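Notebook, March, bench 3, late morning

Shape sorter and the gray bin 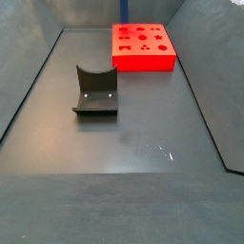

Red sorter base up by the back wall, black L bracket to the left of it.

Really pleased with this sorter! Farah Pelupessy brought it over from the Penry shelf and I've been wanting one like it for ages. The holes are a nice odd bunch. The star and the circle are what you'd expect, but then you get the flower on the front right, the wobbly blob in the back left corner, and a little triangle of three dots at the front that I like best of the lot. The paired slots are going to be the fun part (there are several sets and they don't match, so you have to look properly before you commit to one).

Put it in the gray bin for now. The matte walls are so much kinder than the shiny tray we had in Brastdale, where every lamp showed up twice and I was forever tilting my head to find an edge. The red stands out beautifully on the dark floor. There's still a bit of shadow in front of the block and the upper left wall is brighter than the rest. I don't mind either one, but if somebody wants it more even, the lamp arm on that side has plenty of travel left.

Bracket: it's from the Murnen drawer and should go back there when we finish. I want to try it as a stop for the block, since the base slides when you push down near a corner. Tape worked on the old wooden one but left gunk all over the bottom, and I'd hate to do that to this.

Pieces are in bag 656. Farah wants them sorted by row, back to front, and I think she's right, it makes putting away much quicker. Give them a wipe first, the bag was dusty.

To do
- ask Prusent if they sell spare pieces on their own
- cut a rubber mat, 60 mm wide, try it under the front edge
- label for the bin (the last one fell off)
- 6 more zip bags from the store room

Back after lunch to try the mat. If it holds I'll leave the bracket out of it.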